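Can a Machine Clear the Table Yet? A Talk With Settimio Pellegrini

Settimio Pellegrini has spent most of his working life around dishes. He washed them in hotel kitchens, then sold the equipment that washes them, and now he runs the tableware trials at Astico, where the question is whether a machine can put a plate where it belongs. I met him in July, a little after 3 in the afternoon. He had coffee, I had a list of questions, and we got through half of it.

I started with the plain one. Can a robot clear my table?

"Your table, no," he said. "A table I set for it, yes, on a good day. Those are two very different jobs."

A bowl, he said, is friendly. It has a tall side and a rim that stands up where fingers can get at it. A plate lies flat and gives you almost nothing to hold. People slide a fingertip under the far edge and tip it up without thinking. A machine has to be taught where that edge is, and how hard to press before the whole thing skates away.

"I used to say bowls were chapter one and plates were the rest of the book," he said. "Shallow plates especially. I still don't like them."
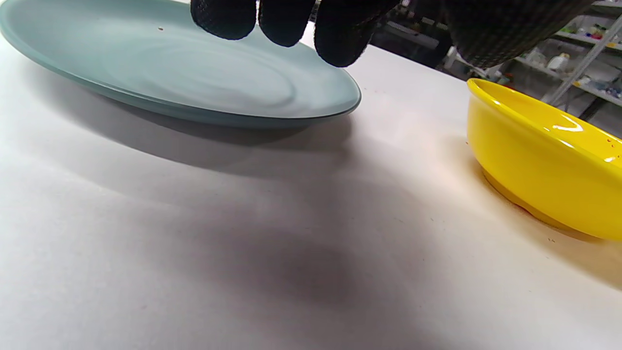
What the hand knows

Pellegrini's view is that most of the trouble is in the first inch. Getting an arm to the table was solved long ago. Closing on a thin rim is where the time goes. In one run last spring his group tried 115 plate pickups with an arm called the Okoro, and 26 of them ended with the plate pushed and not lifted.

"That sounds bad, and it was," he said. "But you learn which 26. It was nearly always the approach -- too steep, or too late in closing."

Shine makes things worse. A glossy bowl throws a bright spot that moves when the camera moves, and software can take it for an edge. Matte glazes are easier to see and no easier to grip.

I asked who does the teaching. People do, he said, with their own hands and with hand-held grippers, going over the same short chore until there's enough of it to learn from.

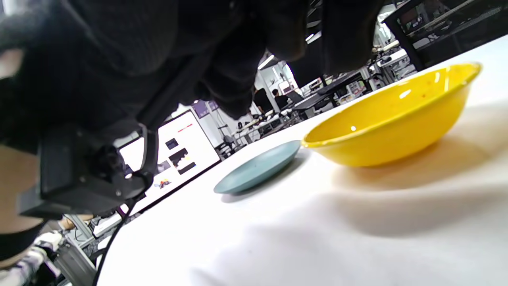 He thinks the dull chores will go first in places that own only one kind of plate. A canteen is a better customer than a family. Pradine, a lunch hall that has tested an early Astico station, uses a single pattern of dish, and the machine there sorts returns for 30 minutes at a stretch before someone checks on it.

Balthasar Zwahlen, who manages the floor at Pradine, was less sure when I called him. "It's slow," he said. "It does the stack, and my people do everything around the stack. Cups, forks, the napkin stuck to the bottom. I wouldn't send anyone home over it."

Pellegrini didn't argue when I read that back to him. He'd like to try mixed dishes next, he said, and after that dishes with food on them. He wouldn't give me a year for the home version. At his own house he still does the washing up by hand, plates last.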